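Wed 2 April

Finally got the Agbayani starter to behave at the lower hydration, and I'm so pleased with it I'm writing this up before cleaning anything. Batch 339. Same flour as last week (the Mirari whole grain, second sack), but I dropped the water and left the jar on the shelf over the radiator instead of by the window. Doubled in 5 hours! The smell is sweet, a bit like pear skins, with none of the nail polish note that Mark Anthony kept complaining about.

Mixing notes. Held back the salt for 60 minutes and the dough came together with hardly any work — three folds and it was holding a shape. The windowpane test was good at the second fold already. I did the third one anyway and I think the crumb is a little tighter for it. Next time stop at two and compare.

Scaled the lot at 2,347 g before dividing. Loaf A went in the round basket, loaf B in the long one, and the leftover bit got flattened with oil and rosemary and was eaten standing up, so no data there.

Oven: the Skuletti still runs hot at the back left. Turned both loaves halfway and B still took more color on one shoulder. Ears opened beautifully on A, less so on B, where I cut too straight. Blade angle matters more than depth, I'm convinced of it now. Crust sang for ages on the rack.

Mark Anthony Macapagal tried A once it had cooled and wants the same dough with a portion of rye from the Bralport mill. Yes please. I'd start low, maybe a tenth of the flour, and watch the fermentation closely, as rye sped everything up on us in September and we ended up with pancakes.

Marble counter, checkered tile: 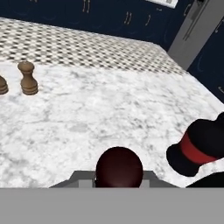
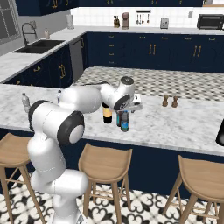
For the rye version, build the levain the night before and keep it stiff. Also want to try a cold proof overnight for one loaf and a room temperature proof for the other, from the same mix, cut with the same blade. Need more rice flour for the baskets, we're down to dust. Feed the jar before leaving!! And write the time on the tape.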